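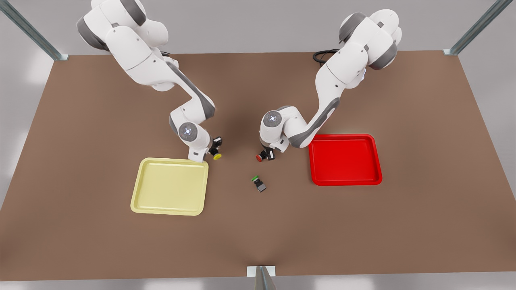

Wilczyńska: "In the rain I am a better driver, because I must be slower in the head"

When Weronika Wilczyńska opens the door of the team truck, she is still wearing one racing boot. The other one is in her hand. The lace broke during the second practice, she explains, and she has been looking for a new one since lunch. She asks if we can talk while she looks. We can.

The Drorkbridge circuit was cold and gray on Sunday, and the touring cars ran on wet tires until the last race of the day. Wilczyńska finished that race in second place, after starting from eleventh. It was her best result since she joined the Zundus team in the winter, and it moved her to fourth in the championship. I expected to find her in a very good mood. She was in a good mood, but a quiet one.

"I am happy with second," she said. "I looked at the lap times already, and there are two laps in the middle where I was sleeping. The car behind me, Dumitrescu Racing, came close in those two laps. After that I woke up."

She started late for a racing driver. Most of the people on the grid drove karts when they were six or seven years old. Wilczyńska sat in a kart for the first time when she was sixteen, at the birthday party of a cousin, on an indoor track with plastic barriers. Her father repaired buses and her mother taught chemistry, and no one in the family watched motor racing on television.

"My cousin was very angry with me," she said. "It was his birthday and I won all the races. My aunt said I should let him win one. I did not understand why. I was not polite at that age."

The owner of the kart track offered her free hours if she would clean the helmets on Saturdays. She cleaned helmets for two years. Then came a small national series with old cars, then a season on a borrowed budget, then a year with no driving at all, when she worked in the parts department of a truck dealer and answered the telephone.

About that year she speaks more than I expected. I had prepared one question about it, and we stayed there for a long time.

"Every morning I went to this job by tram. On the tram I closed my eyes and drove one lap of some circuit. I knew how long the lap should take, and I had a watch. When I opened my eyes I looked at the watch. In the beginning I was wrong by many seconds. In spring I was wrong by less than one. The people on the tram probably thought I was ill, because my hands were moving."

Does she still do it?

"Yes, but in the hotel. I have a car now, so it is not so safe to do it on the way to work."

Her return came through Londex, a company that sells workshop flooring and was looking for a driver to support in the regional cup. The money was small. It paid for tires and entry fees, and she slept in the van. She won the second race of the season and was leading the points in July, when the engine failed and there was no budget for another one. The team manager of Zundus had seen that second race on a bad internet stream. He telephoned her in the autumn.

"He asked me how much I weigh and if I can speak English on the radio. I said yes to the second question. For the first I said that it is in the rules, there is a minimum weight of car with driver, so please do your own mathematics. He laughed and we had the test two weeks later."

The test was 80 laps over two days. She remembers that she was slow on the first day and that the engineers were kind about it, which worried her. In the evening she asked to see the data of the team's other driver and sat with it until the kitchen of the hotel was closed. What she found was in the braking. She was braking hard and late, as one does in a light car, and the touring car did not like it. It is heavier at the front and it needs a moment to settle before it will turn.

"I had to learn to wait," she said. "You brake, and then there is a small time where you do nothing. For me, doing nothing is difficult. In the rain everyone has to wait, so in the rain I lose less to the others. I think this is the reason for Sunday. In the rain I am a better driver, because I must be slower in the head."

The race on Sunday was 27 laps. For the start the track was drying, and half of the grid changed to slick tires. Zundus kept her on the wet ones. I asked whose decision this was.

"Mine and not mine. My engineer asked me what I feel. I said the back part of the circuit is under the trees and it will stay wet for ten minutes more. He said the radar is clean, no rain. I said, yes, but the trees. He was silent for a moment and then he said okay, the trees. If I had finished fifteenth, it would be my decision only, I am sure of this!"

She passed 3 cars before the first corner and several more in the next laps, when the drivers on slicks were going carefully through the section under the trees. Later the wet tires began to overheat, and she was looking for puddles on the straight to cool them. On the last lap she could see the leader, but she was never near enough to try something.

There was a small discussion after the finish. The stewards looked at her pass on the car from Dumitrescu Racing at the chicane, where both cars used a lot of the curb. They decided to take no action. Some people in the paddock did not agree with it, and I asked her for her view.

"I left the space of one car. On the video it looks like less, because the camera is low. We spoke afterwards, he and I. He was not happy, but he shook my hand. If he does the same to me at the next race I cannot complain, and he knows it also."

She does not like to talk about being one of few women in the series. She answers the question when it comes, with patience, and the answer is short. She says that in the first year she was asked about it every weekend, and now every second weekend, so there is progress. She prefers to talk about money, a subject that many drivers avoid.

"Everybody in the paddock thinks about money the whole day and then they say to the journalist that they think about the setup. A set of tires, the hotel, the fuel for the truck. When I was alone I kept a notebook with everything. Once I had 800 zlotys for the whole month and one race in it. I went to the race. I ate very much rice."

She kept the notebook. It is in a drawer at her parents' home, and her mother has threatened to read it.

This year she has a contract until the end of the season, with an option for the next. She would like to have it signed before the summer break, but she says she will not ask about it, since results ask better than she does. For the coming weeks the plan is simple. The team will go home, the gearbox must be opened, and on Monday, April 19, 2021 she is expected in the workshop at eight in the morning for a seat fitting. The present seat presses on her left hip, and in the long corners she loses the feeling in her foot.

"It is not dangerous," she said. "It is only the left foot. But I would like to have it back for the next race."

The next circuit is a fast one, with long straights and little braking. On paper it does not suit her. The Zundus car was slow there last year, and she has never driven on it, apart from with closed eyes.

"On the tram it went quite well," she said. "I will walk it on Thursday with my engineer, the whole lap, slowly. I like to walk a circuit. You see where it goes up and down, and on the television you never see this. He does not like to walk so much. I told him to bring good shoes."

At this moment one of the mechanics came in with a pair of laces. They were bright orange and much too long. She looked at them, thanked him, and asked if he had scissors.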